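How to Lead the Case-Sorting Demonstration on Open Day

Updated 6 August 2025

These instructions are for staff who present the hand-held gripper station to visitors at the Wekomau site. The demonstration lasts 26 minutes and is open to all ages.

Before visitors arrive

Switch on both grippers at the Pilta control unit and wait for the steady light. Open and close each pair of jaws fully. Inspect the rubbery pads for dust and wipe them with a dry cloth. Clear the white surface of everything except the tray and the phone cases.

Step 1. Present the case

Bring the case down by hand, upright, with its lower end toward the gap between the pads. Close the jaws slowly once your fingers are clear.
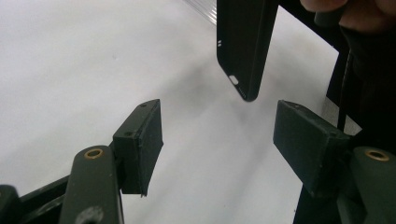 Hrytsenko asked after the January session whether visitors might be allowed to set the closing speed themselves, as the slow setting loses the attention of younger groups. The slow setting remains required for public sessions. Presenters may show the faster one at the end, with visitors behind the line.

Step 2. Pass the case between grippers

Bring the second gripper in from the opposite side and close it before the first one lets go. Keep both wrists low.
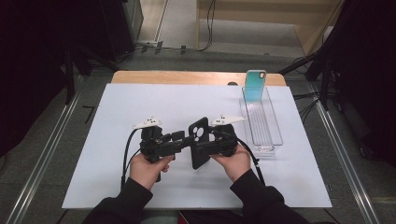 Visitors often ask why people hold the grippers when the subject is automation. Explain that the movements are recorded and used to teach a robot arm the same task, and that the Beston program has collected more than 2557 such recordings. Invite the group to look at the tray, where the teal case stands upright at the far end, and explain that the black case is to be placed in the same manner. Let one visitor choose the spot.

Step 3. Close the session

Open both jaws, set the grippers down and switch off the control unit. Enter the session in the station log under code 121. Groups wishing to try the grippers should be directed to the sign-up desk.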